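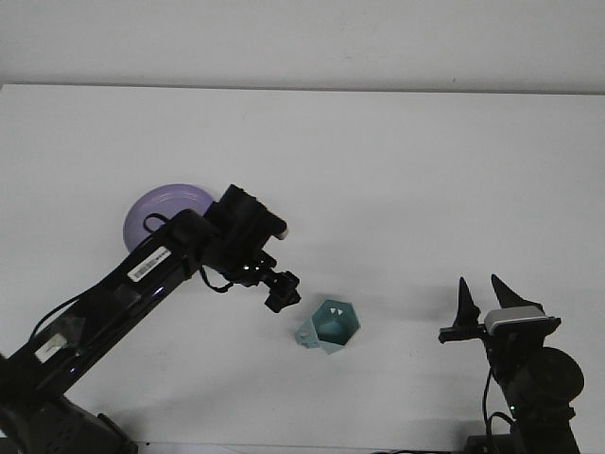

Progress report on the Prarnel small grant: the psalm recordings and the parish reader, spring to August

Hello again, and thank you for being so patient with me over the last report, which I know came in late and without its budget page. This one has the budget page (well, budget paragraph). I've tried to stick to your headings, but I do wander a bit.

What we said we would do

When the Geltovbridge parishes applied last year, we promised you two things. One was a set of recorded psalms, read aloud in everyday English, for people who can't get to church or can't manage small print anymore. The other was a printed reader to go with them, with a short reflection on each psalm by somebody local. We set the target at 16 psalms and 1000 copies of the reader. We also said we'd have an evening group up and running, which I'll get to.

Where the recordings are

We have 12 psalms finished and ready to share, and I'm so pleased with them! Psalm 130 is my favorite. The woman who read it has a low, slow voice and she leaves a long gap after "my soul waits," and I wouldn't let anyone edit it out. Psalm 88 was much harder. It ends in darkness and there's no cheering up at the end, and three of our readers asked very politely if they could have a different one. The man who took it on in the end had sat with that psalm through a bad winter, and you can hear that he isn't scared of it.

The four still to do are 22, 51, 73 and 139. Two of those are long, and I underestimated how tired people get reading aloud for that stretch of time. We tried 139 in one go and the last third sounds like somebody reading a bus schedule. We'll split it into two sittings next time and join them up.

The translation question

You asked about this after the last report, so let me answer it properly. We did look at making our own simple version and I was all for it at first. Then we spent a whole evening on the word usually given as "steadfast love" or "mercy" and came away with six suggestions, none of which the group liked. I've given up on that idea. We're using an existing modern translation, with permission in writing, and where a word is doing a lot of work we talk about it in the reflection. I think that's better for the listeners too, who mostly want the words to sound close to what they hear on Sunday.

The reader

The layout is with Jamine, the print shop we used for the Advent booklets. They've given us bigger type than we asked for at no extra cost, but it does push the page count up. Nine reflections are in and edited. The others are promised - some more firmly than others. I've cut two of them by half and both writers are still speaking to me. 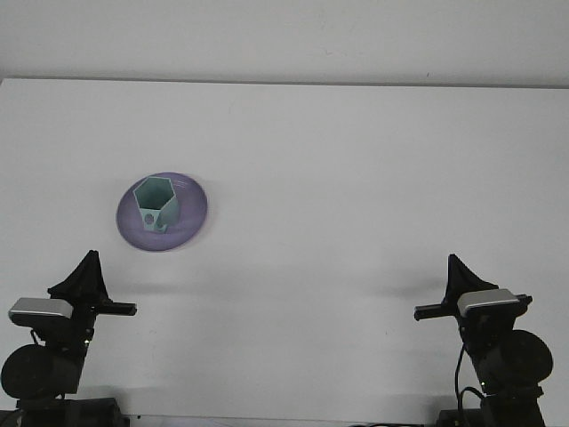

The evening group

We meet at seven in the back room at Mazandarani, the cafe by the bridge, because the church hall is cold and the coffee there is terrible. One psalm a night, read twice, then silence, then talk. I had planned on a little lecture at the start about who might have written it and when, and I dropped that after the second meeting. People would much prefer to get straight to whether you're allowed to be that angry in a prayer. (We spent most of an hour on the end of Psalm 137 and I don't think we settled anything.)

A few of the regulars don't go to any church. I mention it because your form asks about reach, and I never know what to put in that box.

Money

We have $830 left after the recording costs and the first payment to the printer. That covers the last four psalms and most of the postage. It doesn't cover the extra pages in the reader, so I'd like to ask if we can move what we set aside for posters over to printing. We haven't bought a single poster and word has gotten around fine without them.

What's next

Finish the recordings, get the late reflections in, and send the whole reader to be proofread by someone who hasn't seen it before. I'm hoping to have printed copies in hand before Advent starts. I'll send you one of the first out of the box, along with the recordings, and please do listen to 130 first.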